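Clollow

Clollow is a melodic hardcore band from the town of Trandport, formed by singer Peter Kuruc and guitarist Naveed Cheema. The group is known for short songs, two-voice choruses and a slower, heavier sound on its later records.

History

Kuruc and Cheema met at school and first played together in a cover band. Their first demo was recorded in one evening and sold only at concerts, in 100 copies on cassette. The debut album, Krajčí, came out in February of the following year on the small label Durkier. It takes its name from the street where the band rehearsed. The first pressing of 2,000 records was sold out before the end of the tour.

After 3 years the original drummer left, and the band stopped playing live for a long time. Cheema used this break to learn recording, and he produced the second album himself.

Style

The early songs are fast and rarely longer than two minutes. Reviewers often compared them with older melodic punk – a comparison that Kuruc did not like. The lyrics deal mostly with work, family and life in a small town.
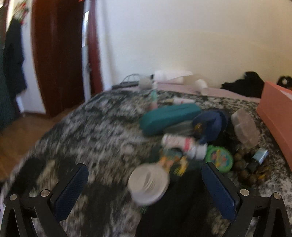 On the second album the tempo is lower and the guitars are tuned down, but the choruses are still sung by both founders together.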